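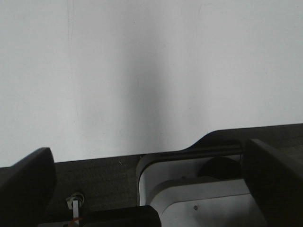 Colin Holroyd wrote back that the old release mixed scheduled inspections with defect reports, and that he could not use it for planning work until the two were split. They are split as of this version.

Sterkari Maintenance Records

Version 3

Last updated April 19, 2025

Summary

Sterkari is a set of maintenance records from light helicopters used in training. Each row is one work order: the task that was called for, the component it was called against, the flight hours at the time, and what the engineer wrote when closing it. The records come from the Fairclough and Trevari training bases. They were exported from Eltura, the work order system both bases use.

The set is meant for people who build or test tools for maintenance planning, and for instructors who want real entries to teach from. It is not an airworthiness record and must not be used as one. The signed originals stay with the operator.

Files

orders.csv holds the work orders, one per row.
components.csv holds the component list, with part family and life limit type.
aircraft.csv holds the airframes, 56 in all, under replacement IDs.
defects.csv is new in this version. Defect reports used to sit in orders.csv with the type field set to D. The old type field is gone.
codes.txt explains the task codes.

All files are UTF-8 with a header row. Dates have been shifted by a fixed offset for each airframe, so intervals within one airframe are correct and intervals between airframes mean nothing.

Main fields in orders.csv

order_id: unique, text. Leading zeros matter, so don't let a spreadsheet open the file and save it again.
aircraft_id: matches aircraft.csv.
component_id: matches components.csv. Blank for whole-airframe tasks such as weighing.
hours: airframe hours when the order was opened, one decimal place.
task_code: see codes.txt.
deferred: Y or N. A deferred order keeps its first opening date.
closing_text: free text, as typed, with names and license numbers removed.

How the records were prepared

Orders were exported in October and checked against the component list. Any order with no hours entry was dropped. Airframes with fewer than 200 hours in the period were left out, mainly to make it harder to identify a single owner's aircraft. Names in the closing text were removed by a script, and then every row the script had changed was read by a person. Spelling and abbreviations were left alone. Engineers at the two bases shorten the same words in different ways ("insp", "inspn", "i/a/w"), and a tool that cleans these up will need to handle both.

Known problems

Tail rotor tasks at Trevari were logged under the gearbox family for part of the period. They have been moved where the closing text made the correct family clear. The rest are marked family_check = 1.

Hours are sometimes carried over from the previous day's entry. If two orders on the same airframe show identical hours on different dates, treat the second value with care.

There are 20 orders with a closing date earlier than the opening date. These are typing errors in the source and have not been corrected. Filter them out before computing turnaround times.

Engine records are thin. Most engine work was sent out to a contractor, and only the removal and refit appear in orders.csv.

Moving from version 2

Scripts that filtered on type will fail. Read defects.csv instead and join on order_id. A defect that led to more than one order now appears once, with the order IDs separated by semicolons.

License and use

Free for teaching and research. Commercial use needs written permission from the maintainers. Do not try to match the airframes to real registrations.

Reporting errors

Open an issue and give the order_id and the file name. Corrections to closing text are only accepted where a name or license number has been missed. Please don't paste the name itself into the issue.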